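Clenura Support
Ticket 311: Maple play board rocks on perforated table
Status: Open, waiting on customer
Opened: August 3, 2024
Requester: Felicja Wilczyńska
Assigned to: Heikki Lahtinen
Product: Tredik maple board, large

Felicja Wilczyńska wrote:
We bought the board for block play. Set down on our table it rocks when you press the near left corner. Tall blocks fall over. The table top is a perforated board with round holes and the maple board just lies on it, no fixings. Is the board warped, and can we exchange it?

Heikki Lahtinen wrote:
Thanks for the report. Before we exchange it, please try the following.
1. Turn the board over and press the same corner. Tell me if it still rocks.
2. Move it to a floor or counter you know is flat and repeat.
3. Lay a metal ruler corner to corner, both ways, and look for light under it.
Also let me know how far the board is from any heater.

Felicja Wilczyńska wrote:
1. Turned over: still rocks, less.
2. On the kitchen counter: does not rock either way up.
3. No light under the ruler on one diagonal. On the other I can get a sheet of paper in near the middle, not two.
No heater in that room.

Heikki Lahtinen wrote:
One sheet of paper is within what we allow for solid maple. With the counter result I think the table is the problem. Perforated tops sag between supports. Can you send a picture of the board in its usual place, with a few blocks on it?

Felicja Wilczyńska wrote:
Attached. I left the green cylinder and the blue cube standing together toward the right side, where it is steadier.

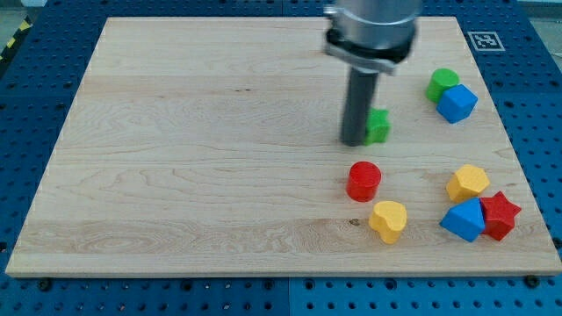 I checked underneath the table as well. There is one crossbar and it is nearer the back. I can push the top down a little with my thumb at the front left, with the board taken off.

Heikki Lahtinen wrote:
Then the board can stay. Put a thin cork sheet under the whole board and add a second support under the front of the table. Do not screw through the maple. I will keep the ticket open until you have tried it.

Internal note, Lena Ziółkowski:
No exchange for now. If she comes back, send cork from the Geagea stock.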